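Ticket 728
Queue: Demo cell support
Subject: Arm stops on approach during plate demo, open day
Opened by: Kipchumba Mfaume
Assigned to: Kheri Minja
Opened: Aug 27, 2018
Priority: High (visitors on site)
Status: Closed, follow-up item open

Initial report (Mfaume)

Arm in the Zosarberg demo room halts during the food handling routine. Sequence is home, approach, descend, close, lift, move to second position, lower, open. The stop comes between approach and descend. Pendant shows "protective stop, speed limit" and the brake engages. Clearing the stop and pressing resume works, and the next cycle may or may not fail. First visitor group saw two stops in one session. Second group is due after lunch.

Nothing was changed on the arm since the rehearsal. The controller was moved from the lab bench to the demo room yesterday evening and powered up this morning. Program is the rehearsal version, loaded from the Plarnik share.

09:40 Minja
Please send the controller log and the contents of the installation file. Also confirm which safety profile is loaded. The lab bench uses the open profile. The demo room should use the visitor profile, with tool speed limited to 600 mm/s.

09:52 Mfaume
Log attached. Visitor profile is loaded, checksum matches the sheet on the door. Rehearsal was on the bench, so that would have been the open profile.

10:05 Minja
Noted. The log has 11 protective stops between power-up and your report, all with the same code. The approach move is a joint move with speed set as a percentage, so tool speed is not constant along it. Near the end of the move the wrist and shoulder are turning in the same direction and the tool speed peaks there. Under the open profile this is allowed. Under the visitor profile it trips.

Does not explain why some cycles pass. Please check whether the start pose is the same each time.

10:20 Mfaume
Start pose is not the same. After a normal cycle the arm goes back to home. After a cleared stop the operator has been jogging it back by hand, close to home but not on it. Also the presenter from Jomau has been starting some cycles from the second position so that visitors can see a return trip.

10:31 Minja
Both would change the path. Steps, in order:

1. Stop all hand jogging back to home. Use the "go home" routine at low speed.
2. Replace the approach joint move with a linear move, tool speed 250 mm/s.
3. Leave the descend and lift moves as they are.
4. Run the cycle with the presenter behind the line and no visitors in the room.
5. Do not raise the speed limit in the profile.

10:58 Mfaume
Steps 1 to 3 done. Program saved under a new name. First run completed. Second run stopped, but with a different code: "path deviation". The arm was descending.

11:06 Minja
Check payload settings. If the gripper mass is wrong, the controller expects a different load on the wrist and may read the difference as contact. The gripper was swapped on the bench last October and there are two payload entries in the installation file.

11:15 Mfaume
Found it. Active entry is for the old gripper. Changed to the current one, center of gravity also updated. Zeroed with the arm at home and the gripper open. Running again.

11:44 Mfaume
21 cycles without a stop, including starts from the second position. Cycle time is longer than before because of the slower approach. The Wanyama group leader asked whether the slower speed is permanent. I said it is for today.

11:50 Minja
It is permanent for the visitor profile. The routine has no reason to run faster with people at the line. Please tell the presenter so that the talk fits the motion. The part about cycle time can be dropped or moved to the slide with the bench figures.

On the grip: leave the closing force at the low setting. The food item is soft and the fingers only need enough force for the lift. If it slips, adjust the grasp point before touching the force. Grasp height is measured from the tabletop, so a plate with a different thickness needs a new value.

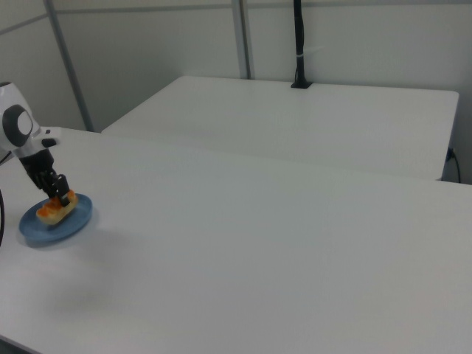

Also keep the pick position taught for that plate only. If somebody from Jomau wants to try a different dish in front of the visitors, the answer is no until the position has been taught again and run once at low speed – this applies to dishes that look the same size as well.

12:10 Mfaume
Understood. Presenter informed. Operator sheet updated by hand, typed copy to follow.

15:35 Mfaume
Afternoon session finished. No protective stops. One manual pause at the request of a visitor who wanted to ask about the wrist joint, resumed from the pendant with no error. Controller shut down in the normal way.

16:02 Minja
Closing the ticket.

Cause 1: approach move exceeded the tool speed limit of the visitor profile on some start poses. Program had only been rehearsed under the open profile.
Cause 2: payload entry for the previous gripper was still active in the installation file.

Fix: linear approach at fixed speed, correct payload entry, return to home by routine only.

Follow-up (Minja): delete the old payload entry from the Plarnik share and add a profile check to the rehearsal sheet. Left open under this ticket number until both are done.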